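Teaching Tasks by Demonstration: Frequently Asked Questions

For operators and site leads using the Lumident teaching kit. Last updated April 13, 2019.

What is the difference between hand guiding and remote teaching?
In hand guiding you hold the arm by the wrist and move it through the task yourself. In remote teaching you stand at the Garnel control station and the arm copies what your hands do. Both produce the same kind of recording, and you can mix them in one task set.

Which one should I use?
Use hand guiding for large, simple motions such as opening a drawer or moving a box. Use remote teaching when your own hands would block the wrist camera, or when the task needs the fingers to open and close at exact times. Cloth tasks are nearly always taught remotely.

Do I need to know how to program?
No. You need to be able to start and stop a recording, label it, and delete it. Most new operators can do this after one morning of practice.

How many demonstrations does a task need?
We ask for 100 good ones before the first training run. Our towel folding set has 236. Tasks with soft items take more than tasks with rigid ones.

What counts as a good demonstration?
One where you complete the task without stopping to think halfway through. Small corrections are fine and should be left in. Long pauses should be avoided. If you lose your place, end the recording and start again.

Should I put the item in the same spot each time?
No. Move it and turn it between recordings. If every towel starts square to the counter, the arm will only learn that one case.

Can I record on a shiny or patterned surface?
Yes. Glare does not spoil a recording as long as you can follow the edge of the item on the wrist view. If you lose the edge, turn off the nearest lamp or change the angle of approach.

How do I pick up the edge of a cloth?
Bring the fingers down close to the edge before you close them. Watch the wrist view during the last part of the approach, and go slowly.

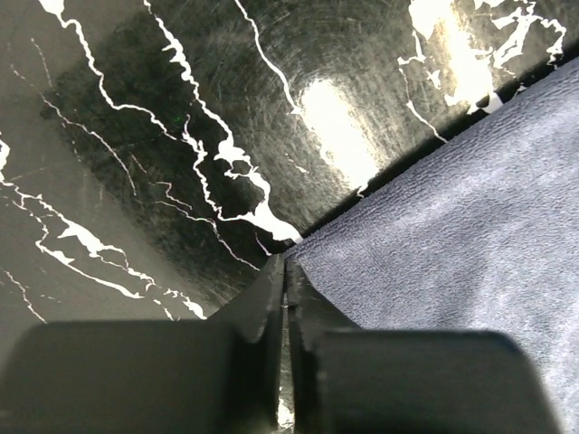 If the fingers close on nothing, open them, back up a little and try again in the same recording. The second try is useful training data. After three misses, stop and discard.

How hard does the gripper close?
The grip limit is set per task by your site lead. Do not change it partway through a set.

Where are the recordings kept?
On the station drive first, then on the Candier server overnight. The drive holds 600 recordings. Upload by hand if you expect to go over that before the end of the day.

Can I edit a recording?
You can trim the start and the end. You cannot cut out the middle.

The arm stopped and the light is red. What now?
Let go of the controls, check that nothing is caught in the fingers, and press reset. If it happens twice in one session, tell your site lead.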